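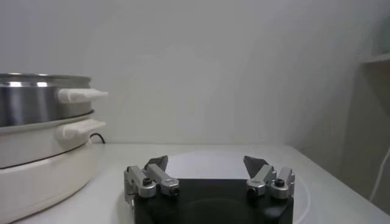

*Tabletop steamer with two white handles, and a round plate*

**Ondia Park - Carousel and Miniature Train, morning walk-through**
Form 2094, June edition. To be finished and signed before the gates open at 9.

Good morning, and thank you for picking up the clipboard! I've kept the comments from our last full walk in with the items this time, as several of you said you liked knowing what the person before you had been looking at. Tick, cross or write N/A, and please write in the margins as much as you like. I read every word.

## Carousel

- [x] **Platform boards level, no lifted edges.** Walked the full circle twice, once in each direction. One board near the loading gate has a little spring in it when you put your heel down. It isn't lifted and nothing catches a toe, but I've put a chalk mark on it so the next person can compare.
- [x] **Poles tight at top and bottom.** All good. The gray horse with the roses on her bridle used to rattle and she's quiet now, so the new collar from Fesura is doing its job.
- [x] **Safety straps buckle and release.** Every one tried by hand. Two are stiff and would be hard going for a grandparent with sore fingers, so I worked them loose and wiped them down.
- [ ] **Chariot bench clear of splinters.** Not passed. There's a rough patch under the front lip, right where small hands go. Sanded lightly this morning and roped off until it has been varnished. Please don't take the rope down, even if the line gets long and people ask nicely - and they will.
- [x] **Stop button works from both positions.** Tested with the platform empty, at full speed, from the booth and from the gate.
- [x] **Music level.** I know it isn't strictly a safety matter, but if the operator can't hear a parent call out then the organ is too loud. Turned it down a notch.

## Miniature train

- [x] **Track clear, Nuvunham Station to the tunnel.** A few pine cones and somebody's sun hat. Hat is in lost and found.
- [x] **Coach doors latch on both sides.** Lift, push, then tug. The tug is the part we tend to skip when we're in a hurry.
- [x] **Load plate readable in every coach.** The plates say 700 pounds and I could read all of them standing on the platform, even without my glasses.
- [ ] **Tunnel lights.** One out, at the far end just before the painted bears. It's still bright enough to see the walkway, so the train may run, but the bulb needs changing before evening rides.
- [x] **Crossing bell and gate.** Rang clearly. I stood over by the lemonade stand with my back turned and heard it fine.
- [x] **Brake test, empty and then with sandbags.** Smooth both times, a bit of squeal on the second. Logged under job 89 for the mechanic, who'd like to hear whether it comes back after rain.

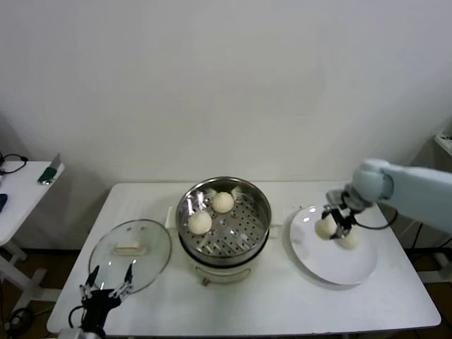
**Can the train open if the carousel hasn't passed yet?**

Each ride is signed off separately, so the train may open as soon as its own section is complete and the duty manager has initialed it.

## Lines and waiting areas

- [x] **Handrails firm, no sharp ends.** Shook every one. The rail by the height board had a loose cap, tapped back on.
- [x] **Height board straight and at the right mark.** Measured with the tape from the booth drawer. Please put the tape back when you've used it, I spent a good while hunting for it behind the ticket rolls.
- [x] **Shade sails tied off.** Knots are sound. If the wind gets up after lunch, take down the one on the Peixoto Gate side first.
- [ ] **Stroller parking lines visible.** Very faded. Passable for today, but the paint is on order and I'd love to have it done before the school groups start.

## Still open

1. Varnish on the chariot bench, then remove rope
2. Tunnel bulb
3. Stroller lines
4. Second look at the chalked board tomorrow morning

Signed copy goes in the blue folder in the booth, spare copy to the office tray.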